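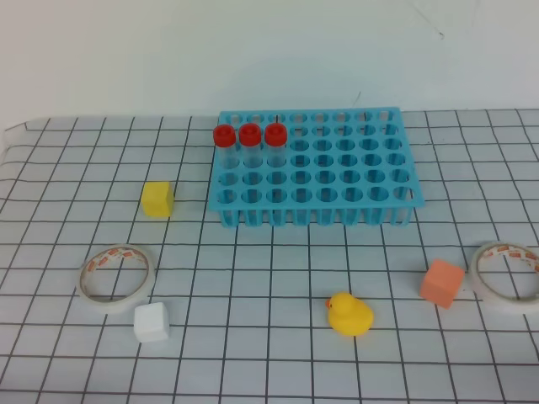 Leave the Duck on the Table

I have strong feelings about work tables, and the strongest one is that a table where small things get sorted and put away should have at least one silly object on it. Mine is a rubber duck. My friend Yuzuki Ichikawa thinks I'm wrong about this and we've been arguing since July, so I'm going to lay out my whole case where she can't interrupt me.

Her position is that a table is for the job. If you're using a test tube rack, then you have a rack and you have tubes, and everything else goes in a drawer (she has a lot of drawers!). A block, a roll of tape, a toy, all of it is clutter to her, and clutter is how you knock over the one thing you cared about.

Okay, but look at what a blue rack with red-capped tubes does to a white table. It's gorgeous. I'd put one in my kitchen. I kind of have, I keep saffron and fennel seed in little screw-cap tubes and it beats every spice rack I ever bought, including the Zurka carousel that cost me a whole afternoon and a fingernail. Color is half of why I put things back. I see the red tops lined up and I want to add to the line.

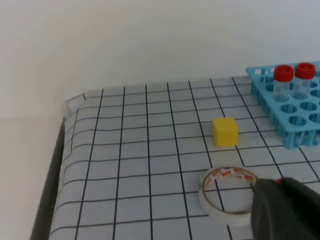
And then there's the grid, which I will defend to anybody. A sheet with plain black lines on it, spread right over the tabletop. Yuzuki says it makes her eyes buzz. I say it makes you tidy without trying, because a thing sitting crooked on a grid looks crooked, and you reach out and nudge it. On bare white you'd never notice. Does the sheet curl up at the corner? Sure it does. I've lived with worse, and a curly corner bothers me a lot less than those thick rubber mats that smell like a tire store for a year.

A yellow block is fine too, by the way. I like having something soft and square to move around while I'm thinking. My old boss Obinna Ezeani used to do this with an eraser on long phone calls, parking it and reparking it, and he was the most organized person I ever worked for.

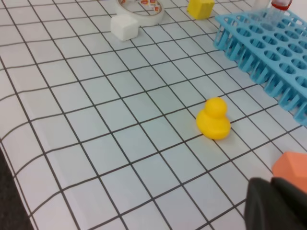 OPINION: DESKS & TABLES

So, the duck. The duck has no job, and I want to keep it that way. The minute you give it one (paperweight, pen holder, whatever) it turns into equipment and you stop seeing it. I want something round and yellow out there among all the straight lines and little holes, so that when I sit down to a boring hour of sorting I'm a tiny bit glad to be there. Yuzuki says she gets the same effect from a cup of tea. Tea spills, Yuzuki!

I'll give her the tape. Tape should live in a drawer, and I'll move mine this weekend.

Recent posts
Six drawers is too many drawers
I tried labeling my spices and quit
In praise of the ugly lamp
What I keep in a tackle box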